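Applying to hold a street parade in Fondside

1. Check the expected turnout. Parades of fewer than 294 people need only form A. Anything up to 2,000 needs form B and a marshal plan.

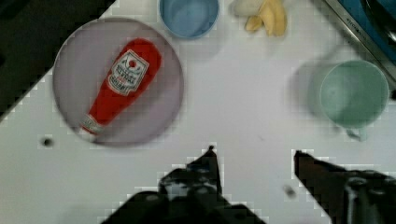
Send the form to Noeline Pearce in the events office at least 26 working days ahead. Late forms go back unread.

2. Attach a route map. Mark the start, the finish and any road closures – Halliday Street can be closed only before noon. 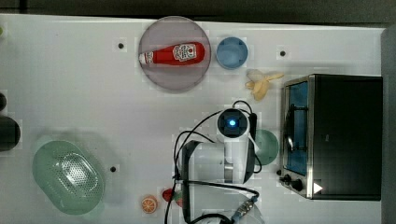
3. Tell the bus operator. Email Dramo with the closure times and keep the reply.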